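The Open Day at Obeidat

The number 13 bus was late, so by the time Rawan Nasrallah got to the gates of Obeidat the queue had gone round the bicycle shed and she had eaten both sandwiches. She didn't mind a bit. She had been waiting for this since August, when the card came through the door with its little drawing of an arm and the words COME AND SEE.

"You're keen," said the man on the gate. His badge said Gerardo Fontana.

"I've come from Hilorholm," said Rawan. "I got up in the dark!"

He gave her a visitor's sticker and she put it on her coat, then moved it to her jumper in case she took the coat off.

The real arm was at the far end of the works, behind a yellow rope, and there was such a crowd that she could only see the top of it bending and straightening over people's hats. So she went up to the practice room first, as the leaflet suggested. It was lovely and warm in there. Prasanna Cassim had a big screen on the wall and a keyboard on her knees, and she was talking to six or seven visitors as if they had all dropped round for tea.

"Everything the arm does downstairs, it does up here first," Prasanna said. "I build it a room, I give it some bottles, and off it goes. Yesterday it had 400 goes before lunch. Do you know how much glass I swept up? None!"

Rawan laughed out loud and moved to the front.
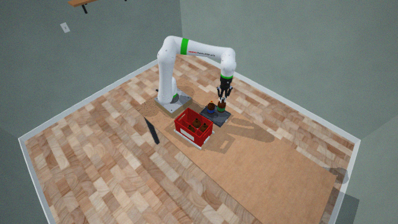
The practice room on Prasanna's screen, with the gripper open over the tray.

"You gave it a parquet floor," said Rawan.

"I did," said Prasanna, very pleased. "Anas said it was a waste of an afternoon. But look at it! I wanted it to be somewhere nice."

"And a shelf."

"And a light switch. It can't reach the light switch."

Anas Khoury, who was leaning in the doorway with a mug, said it had still been a waste of an afternoon, but he was smiling when he said it.

Rawan could have watched all day. She loved the green rings at the joints, and the way the long white forearm turned down at the wrist, like her grandmother reaching for the sugar. There were bottles in the red crate and two more on the tray, one with a blue label and one with a green.

"Which will it pick?" asked a boy beside her.

"Which would you like?" said Prasanna.

"Green," said the boy.

"Blue," said Rawan, at exactly the same moment, and went pink.

Prasanna looked from one to the other, then held out the keyboard. "Green first, then. He's smaller. You press that one, and when he's done, it's your turn."

The boy wiped his finger on his trousers and pressed. Everybody in the room leaned forward together, even Anas, who had surely seen it a thousand times and had tea running down his sleeve.

Rawan took off her coat and got ready.

Contact the editor | © Gornier Story Pages | Back to top

More stories
The Lamp at Number 1734
Jihad Azar Mends a Kite
Three Wet Days in Eltetard
My Aunt and the Lift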